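Progress report to the Hulton program, second reporting period
Project: Teaching a sidewalk and street robot by remote driving
Prepared by Nia Eynon, project lead, Korow
November 20, 2025

Dear Merle,

The short version is that remote driving works, people can learn to do it well, and we now have enough good runs to start training on them in earnest. When I wrote last time we had a robot that could be driven by whoever had built it and by hardly anyone else. I'm very happy to say we are past that!

What we set out to do

The plan for this period was to have people drive the robot along ordinary streets from a desk, record everything they did, and use those recordings to teach it to follow a street by itself. We chose driving by demonstration over writing rules by hand because the streets in Moura are so mixed. Some have a curb on both sides and some have one that comes and goes, and a good driver deals with all of that without being able to say how. We want the robot to pick up that skill from the driver's hands.

Demonstrations so far

We have recorded 87 full demonstration runs toward the target of 200. A run counts as full when the driver takes the robot from one marked point to the next with no one touching it on the street. Runs with a dropped connection are kept in a separate folder and are not in that figure, although Lautaro thinks the steering up to the moment of the drop is still perfectly usable and he may well be right.

Eight people have now been trained as drivers. We had planned for fewer, but the training turned out shorter than we feared (most people were steady by the end of their second session), so we kept going. Lindsay Waaka wrote the driver guide and rewrote it after watching each new person struggle with the same two pages. The current version is much thinner and much better.

The older streets are where the driving gets interesting. The surface is rough, the edges are different on each side, and there are often people and parked vehicles to think about well before the robot reaches them. Drivers have to pick a line early and hold it, and these are the stretches I am most excited about as training material.

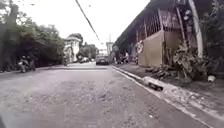 Robot's view on one of the narrower streets, with the curb and drain opening on the right and a dark car ahead.

We compared how different drivers handle streets like this, and the spread surprised all of us. Horácio Matos keeps close to the middle and slows down early. Lautaro Yáñez stays nearer the edge at an even speed. Both are safe and both arrive, but a model trained on the two mixed together tended to wobble between them. We now tag every run with its driver, and the first model trained on a single person's runs was noticeably calmer. It completed 47 test stretches in the yard at Protley with no takeover by the person standing by. The yard is flat and quiet, so please read that number with the yard in mind. Still, there was some cheering.

What has been harder than expected

Delay on the video link is our main trouble. On a good connection the drivers forget about it, and on a poor one they start correcting twice for the same drift, and the double correction ends up in the recording. A model will copy that faithfully. Lindsay has added a small delay readout to the driver's screen, and we throw out the sections where it goes over the limit we agreed on in the spring.

The hand controller was also changed partway through. The first one had a stiff thumbstick that made gentle turns difficult, and several drivers complained of sore hands after a long session. The replacement is lighter to use. Runs made with the old controller are marked so we can leave them out if they cause problems, and so far they haven't.

Loose gravel and pitted asphalt make the camera shake more than we would like. We have softer mounts on order.

Budget

Spending is in line with the plan, apart from the controllers, which were covered from the spare parts line. Driver hours are slightly under. We would like to move the unspent hours into the next period and will send the form separately.

Next steps

In December we will begin short supervised tests on the street, with a driver at the desk ready to take over and a second person walking beside the robot. Each takeover will be recorded as a new demonstration, which should give us examples from exactly the spots where the model is weakest. Recording of ordinary runs goes on alongside this.

You asked whether someone from your side could try driving. Yes, please! Horácio has offered to set up the training desk for a morning, and Lindsay would love a reader who has never seen the guide before. Send me two or three dates that suit you.

With thanks for the support,
Nia Eynon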